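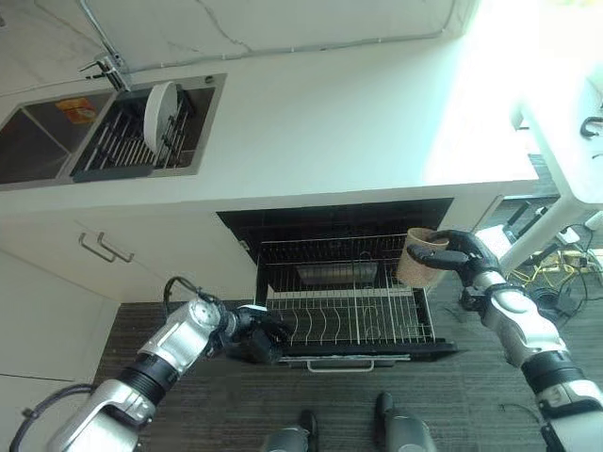
Why do TV soaps never end?

My grandma has watched the same soap since before my mom was born. When I was little I thought the people in it were real and somebody had just left a camera running in their street! I've worked in the script office of a soap called Karkosgate for seven years now, so I can tell you how it's done.

A soap is a story about a lot of people who live near each other. Most TV shows tell a story, finish it and stop. A soap has several stories going at once, and they all end at different times. By the time the lost dog has been found, somebody else has already started a feud over a parking spot, and you have to come back tomorrow to see how that goes.

Why is it called a soap?

Long ago, before most homes had a TV, people listened to daily stories on the radio. Companies that made soap and laundry powder paid for many of those shows so they could advertise in the breaks. People started calling the shows "soap operas" as a joke (there was no opera in them at all) and the name stuck.

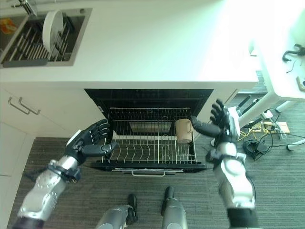
Is the street real?

Sometimes, but ours is a set. The fronts of the houses stand outdoors, and if you open a front door you'll find a bare wall and a stack of folding chairs. The rooms are in a big studio, a short walk away. So when a character goes into the Julosa Café, the actor stops at the door, and the part where she sits down might be filmed on a different day. Somebody has to check that she's wearing the same scarf! That job is called continuity, and I would be terrible at it.

Our bakery has "Ó Gríofa" painted over the window. The bread in it is real on the front shelf and painted foam on the shelves behind. I once saw a new actor bite the wrong one.
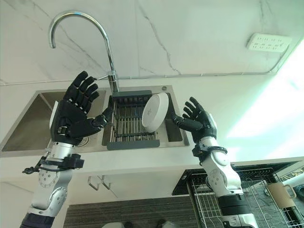
Robot hands in front of a kitchen sink.

Who decides what happens?

A team of writers does. We sit at a long table and talk about what each character wants and what could get in the way. Then we write it all on cards and pin them to the wall - 200 cards when it's busy - and move them until the stories fit together. After that, each writer takes one episode and turns it into a script, with every word the actors will say.

A script for us is usually 100 pages, and the actors don't get long to learn it. They also film out of order. If there are four scenes in the kitchen, all four get filmed together, even if one is a birthday party and

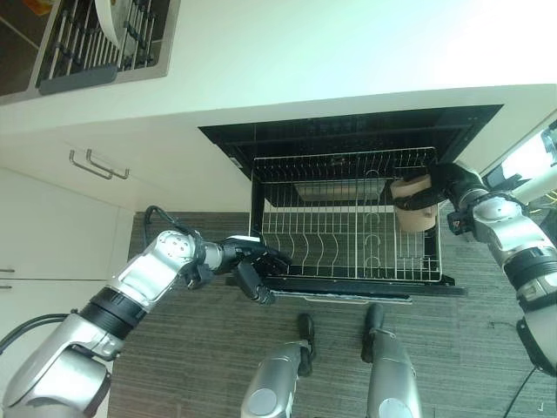

the next one is a big argument from another week. That means an actor might have to laugh at nine in the morning and cry at ten. I asked one of them how she manages it, and she said she reads the page before and the page after, over and over, so she knows how her character got there.

What's a cliffhanger?

It's when an episode stops at the most exciting second. There's a knock, the door opens, and... the music plays. Argh! We do it so you'll want to watch the next one. My favorite was the night a letter arrived from Pludier, the made-up town across the river, and viewers had to wait a whole weekend to hear what was in it. (It was a bill.)

Try it yourself

Write down three people who live on one street. Give each of them a secret, then let one of them find out another one's secret. Stop writing right when the door opens and read it to somebody at home. If they ask what happens next, you've made a soap.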